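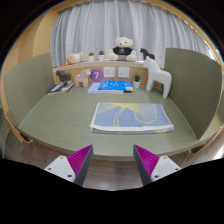 Vallthorpe Tasting Room and Cellar Door: Progress Report to the Grenodby Rural Enterprise Fund
2023-05-25

Summary
Work on the cellar door is on schedule except for the outside seating. The tasting room opened to visitors in the first week of the month. The kitchen passed its inspection on the second visit. We have drawn down the first two payments of the grant and are asking for the third.

Tasting room
The old press house has been insulated and rewired, and the counter is in. We pour five wines at present: the dry white, the rosé, two reds and the late harvest. The Illés white sold out before we opened and will not be back on the list until the new vintage is bottled in November. Visitors ask for it often, and we take their email addresses.
We had 486 visitors up to the date of this report. Most came on weekends. Weekday trade is slow before noon, so we now open at eleven.

Kitchen
The first inspection found that the hand sink was too close to the prep counter. The plumber moved it and we were passed the following week. The menu is short for now, with a cheese plate, soup, bread from the bakery in Dollby and one hot dish. On two Saturdays we ran out of bread by two o'clock and have raised the standing order.

Outside seating
The terrace is behind. The contractor found an old drain under the north end that was not on any plan, and it had to be rerouted before the gravel could go down. The south end is finished and in use. The north end should be ready in four weeks if the pavers arrive. The cost of the drain came out of the contingency line and we are not asking for more money to cover it.

Wine sales
Local restaurants have taken 61 cases since the last report. Two of them now pour our rosé by the glass. Sales at the counter are mostly single bottles, and the mixed case has not sold as well as we hoped. We will try a three-bottle box instead.

Staff
One full-time and two part-time positions have been filled. All three have finished the alcohol service course. We still need a second cook for weekends.

Next period
Finish the north end of the terrace.
Put up the road sign. The county permit has been granted.
Hire the weekend cook.
Start taking group bookings, with a limit of 20 people.

Receipts for the drain work and the kitchen plumbing are attached, along with the claim form for the third payment.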